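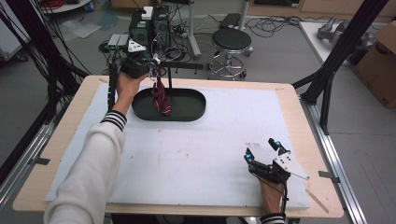 넥타이를 돌돌 말아 서랍에 넣어 두는 분들이 생각보다 많으시지요. 저도 오랫동안 그랬습니다. 말아 두면 자리는 덜 차지하는데, 급하게 꺼내 매려고 하면 꼭 매듭 바로 아래쪽에 주름이 잡혀 있더라고요. 그래서 몇 해 전부터는 낮은 걸이에 걸어 두는 쪽으로 바꿨습니다. 오늘은 책상이나 화장대 위에 두는 작은 걸이에 넥타이를 거는 방법을 천천히 적어 보려고 합니다. 어려운 건 하나도 없으니 차 한 잔 옆에 두고 읽어 주세요!

## 준비할 것

- 받침 쟁반과 가로대가 있는 작은 걸이
- 걸어 둘 넥타이
- 마른 면 수건 한 장
- 바닥에 깔 넓은 판이나 깨끗한 천

걸이는 어떤 모양이든 괜찮습니다. 제가 좋아하는 것은 둥그스름한 쟁반 뒤쪽에 가는 봉이 서 있고, 그 위로 가로대가 옆으로 뻗은 모양이에요. 한쪽이 트여 있으면 넥타이를 옆에서 밀어 넣을 수 있어서 편하고, 쟁반에는 타이핀이나 커프스 단추도 같이 둘 수 있습니다. 검붉은색 무늬 넥타이를 진한 초록 쟁반 위에 걸면 색도 참 잘 어울립니다(이건 순전히 제 취향이지만요).

## 1. 자리부터 깔기

나무 상판 위에서 바로 작업해도 되지만, 저는 흰 폼보드를 한 장 깔아 둡니다. 밝은 바탕에서는 넥타이에 붙은 실밥이나 먼지가 훨씬 잘 보이거든요. 보드가 밀리면 모서리를 마스킹 테이프로 살짝 붙여 주세요. 오래 쓰면 앞쪽에 회색 자국이 생기는데, 마른 수건으로 닦아 보고 안 지워지면 그냥 쓰셔도 됩니다.

## 2. 매듭은 꼭 풀기

귀찮다고 매듭을 반쯤 남긴 채 머리 위로 벗어서 그대로 거는 분이 계시는데(저희 집에도 있습니다), 그러면 심지가 비틀어집니다. 맬 때의 순서를 거꾸로 되짚으면서 풀어 주세요. 좁은 쪽을 잡고 한 번에 잡아당기는 것은 피해 주시고요.

## 3. 넥타이 걸기

먼저 넥타이의 위쪽을 잡고 가로대보다 조금 높게 들어 올립니다. 그다음 좁은 끝을 가로대 뒤로 넘기고, 앞뒤 길이를 맞춰 가며 천천히 내려놓으세요. 낮은 걸이라면 넓은 끝이 쟁반 바닥에 닿게 되는데, 닿는 것 자체는 괜찮습니다. 다만 구겨진 채로 쌓이지 않도록 끝자락을 한 번 들었다가 완만하게 접히도록 다시 놓아 주세요.

남은 손은 쟁반 앞쪽 가까이에 두었다가 걸이가 흔들릴 때 잡아 주면 좋습니다. 가느다란 봉은 윗부분에 힘이 실리면 기울기 쉬우니, 넥타이를 아래로 당겨서 길이를 맞추지는 마세요.

## 4. 주름 달래기

건 다음에는 손바닥으로 위에서 아래로 두세 번 쓸어내립니다. 꾹꾹 누르지 말고, 고양이 등을 쓰다듬는다고 생각하시면 됩니다. 잔주름이라면 하룻밤 걸어 두고 다음 날 아침에 한 번 살펴보세요. 그래도 남아 있으면 면 수건을 덮고 다리미를 살짝 띄워서 김만 쐬어 줍니다. 실크는 물방울이 떨어지면 얼룩이 남을 수 있으니 김이 고르게 나오는지 먼저 확인해 주시고요.

## 자주 받는 질문 두 가지

**니트 넥타이도 걸어도 되나요?**
니트는 제 무게에 늘어나기 쉬워서 느슨하게 말아 두시는 게 낫습니다.

**한 걸이에 여러 개를 걸어도 될까요?**
낮은 걸이에는 한두 개만 거세요. 겹쳐 걸면 밑에 있는 것을 꺼낼 때 위의 것이 따라 내려옵니다. 로르나 살루도 님이 지난 12월에 댓글로 알려 주신 방법도 좋았는데, 이번 주에 맬 것만 걸이에 두고 나머지는 옷장 안쪽에 거신다고 해요. 저도 따라 해 보니 아침에 고르는 시간이 꽤 줄었습니다.

다음 글에서는 커프스 단추 닦는 법을 적어 보겠습니다. 궁금한 소재가 있으면 댓글로 남겨 주세요.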